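What Is Inside a Computer?

By Melati Lubis
Updated May 9, 2025

A desktop computer often comes in a tall box called a tower. The screen, the keyboard and the mouse plug into it, but most of the work gets done inside the box. If you have ever wondered what is in there, read on. Words in CAPITALS are explained in the word list at the end.

Opening the Case

The outside of a tower is called the CASE. It holds all the parts in place and keeps fingers and dust away from them. One side of the case is a panel that comes off. On some computers it is held by screws, and on others it slides or has a latch.

Before anyone opens a computer, it has to be shut down and unplugged from the wall. Then the tower is laid on its side, so the parts are easy to reach from above. Opening a computer is a job to do with a grown-up. People who fix computers also touch bare metal on the case before they start. Your body can carry a small charge of static electricity, the same kind that makes your hair stand up when you pull off a sweater. A tiny spark that you would hardly feel can damage a computer part.

The Motherboard

The biggest flat part in a tower is the MOTHERBOARD. Many are green, but they can be black, blue or other colors. Everything else connects to it. You can think of it as a town with many roads. The roads are thin lines of copper, and electric signals travel along them from one part to another.

Somewhere on the motherboard is a square holder called a SOCKET. The processor goes there. The PROCESSOR, or CPU, is the chip that follows instructions. When you press a key, open a game or add 10 and 21 on the calculator, the processor does the work. A small lever next to the socket helps hold the chip down.

A working processor gets hot, so a block of metal called a cooler sits on top of it, usually with a fan. When there is no cooler and no processor, you can see the bare socket. The tower below has an empty socket near the middle of its green motherboard. The memory slots are in a row near it, dark with light latches at the ends, and the silver power supply is along the bottom.
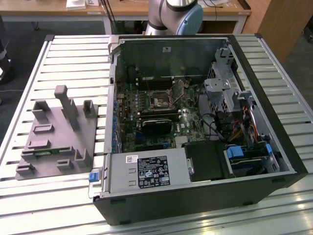
Memory and Storage

These two sound alike, but they do different jobs.

MEMORY, or RAM, is where the computer keeps the things it is using right now. It comes on long, thin sticks that push into slots on the motherboard. Latches at the ends of the slots keep the sticks from coming loose. When the computer is turned off, whatever was in the memory is gone.

STORAGE is where things are kept for later. Your photos, your games and the story you typed in February are all in storage. They stay there when the power is off. Many towers have a metal frame called a drive cage, where the storage drives are fastened.

Imagine you are doing homework. The top of your desk is like memory, and your bookshelf is like storage. You take down the book you need, use it on the desk and put it back when you finish.

Power and Cables

The electricity from the wall is too strong for the small parts of a computer. The POWER SUPPLY changes it into the kind they need. It is a metal box, and it should never be opened, even when the computer is unplugged.

Bundles of cables run from the power supply to the other parts. The wires come in different colors so that people can tell them apart. In many computers, black wires are ground wires, red ones carry 5 volts and yellow ones carry 12 volts.

Cards and Fans

An EXPANSION CARD is a smaller board that plugs into a slot on the motherboard. It gives the computer something extra. One kind helps draw pictures on the screen, and another kind adds better sound.

Fans pull cool air in and push warm air out. The humming sound you hear from a computer is usually its fans. Holes in the metal let the air move through.

Word List

Case: the outer box of the computer
Expansion card: a small board that adds something extra
Memory (RAM): holds what the computer is using now
Motherboard: the big board that joins all the parts
Power supply: changes electricity from the wall for the computer
Processor (CPU): the chip that follows instructions
Socket: the holder for the processor
Storage: keeps files when the power is off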